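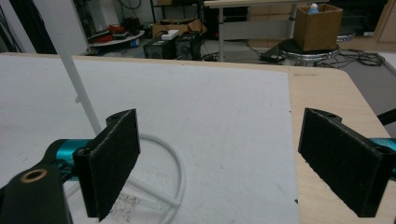
# Projektbericht: Wie laut ist unsere Mensa?

Also gut, der Bericht. Eigentlich wollte ich über die Akustik in Schwimmbädern schreiben, aber das Hallenbad in Fostham hat uns nach zwei Telefonaten abgesagt, und dann stand ich mit einem geliehenen Schallpegelmesser da und hatte kein Thema mehr. Beim Mittagessen habe ich meine Banknachbarin dreimal gefragt, was sie gerade gesagt hat. Damit war die Sache entschieden.

## Worum es ging

Ich wollte wissen, wie laut es in der Mensa während der Mittagspause wirklich wird, wo es am schlimmsten ist und ob man mit wenig Geld etwas dagegen tun kann. Die Mensa ist ein ziemlich typischer Bau: Fliesenboden, eine lange Fensterfront zum Hof, glatte Decke, Tische mit harter Platte. Alles lässt sich prima abwischen, und genau deshalb hallt es so.

Ein bisschen Theorie muss sein. Der Schalldruckpegel wird in Dezibel angegeben, und die Skala ist logarithmisch. Zehn Dezibel mehr empfinden die meisten Leute ungefähr als doppelt so laut. Für den Raum selbst ist die Nachhallzeit wichtig, also die Zeit, in der der Pegel nach dem Abschalten der Quelle um 60 Dezibel fällt. Je länger der Nachhall, desto mehr verschwimmen die Silben, und dann reden alle lauter, um sich noch zu verstehen. Das nennt man den Lombard-Effekt, und wer ihn einmal kennt, hört ihn überall (meine Familie ist inzwischen genervt davon).

## Wie ich gemessen habe

Das Messgerät war ein Hitell, schon etwas älter, mit einem Batteriefach, das nur mit Klebeband zubleibt. Gemessen habe ich an acht Stellen im Raum, immer auf Ohrhöhe einer sitzenden Person und immer mit der A-Bewertung, weil die dem Gehör am nächsten kommt. Pro Messung habe ich das Gerät 40 Sekunden laufen lassen und den Mittelwert notiert. Insgesamt sind dabei 227 Werte zusammengekommen, alle mit Bleistift auf kariertem Papier und abends ins Tabellenprogramm getippt. Das würde ich beim nächsten Mal anders machen!

Die Nachhallzeit konnte ich nur ganz grob bestimmen. Luftballons platzen lassen, Aufnahme mitlaufen lassen, hinterher am Rechner die Kurve anschauen. Die ersten beiden Aufnahmen waren übersteuert und damit unbrauchbar. Danach habe ich das Mikrofon weiter weg gestellt, und es ging.

## Was herausgekommen ist

Am lautesten ist es nicht an der Essensausgabe, wie ich vorher gewettet hätte, sondern an der Geschirrrückgabe. Dort knallen die Tabletts auf das Metallband, und die Wand dahinter ist komplett gefliest. Der zweite schlechte Platz liegt in der Ecke zwischen Fensterfront und Getränkeautomat. Da sitzt zwar kaum jemand, aber der Schall kommt von zwei harten Flächen gleichzeitig zurück.

Am ruhigsten war es unter der niedrigen Decke beim Eingang zur Garderobe. Ob das an der Decke liegt oder an den vielen Jacken, kann ich nicht sicher sagen. Ich tippe auf die Jacken – dicker Stoff schluckt gerade die hohen Frequenzen ganz gut. Im Oktober hängen da natürlich auch mehr als im Juni, man müsste also im Sommer noch einmal messen.

Interessant fand ich den zeitlichen Verlauf. In den ersten Minuten der Pause bleibt der Pegel noch friedlich, dann steigt er in Stufen an, obwohl gar nicht mehr so viele Leute dazukommen. Das passt gut zum Lombard-Effekt. Beweisen kann ich es mit meinen Daten aber nicht, dafür hätte ich parallel die Personen im Raum zählen müssen.

## Der kleine Versuch mit den Filzgleitern

Ganz ohne praktischen Teil wollte ich nicht aufhören. Ich habe an einem Teil der Stühle Filzgleiter von Jasto angebracht und an den übrigen nichts verändert. Beim Rücken der Stühle ist der Unterschied deutlich zu hören, das hat jeder bestätigt, den ich gefragt habe. Im Mittelwert über die ganze Pause sieht man davon fast nichts, weil die Stimmen alles überdecken. Für die Leute im Klassenraum darunter lohnt es sich vielleicht trotzdem.

Akustikplatten konnte ich nicht testen. Im Katalog von Tuhumury gibt es welche für die Deckenmontage, nur lag schon die kleinste Packung über meinem Budget. Stoffbahnen vor der gefliesten Wand wären billiger, müssten aber schwer entflammbar sein, und dazu habe ich bis zur Abgabe keine Auskunft mehr bekommen.

## Was ich anders machen würde

- Früher anfangen, und zwar mit der Nachhallmessung, nicht mit den Pegeln
- Personen im Raum mitzählen
- Werte direkt in den Rechner eingeben
- Ersatzbatterien einpacken

Die Luftballons haben übrigens bei einigen Leuten für Herzklopfen gesorgt, also bitte vorher laut ankündigen. Die Tabelle mit allen Einzelwerten liegt im Anhang, die Kurven der Ballonaufnahmen kommen danach.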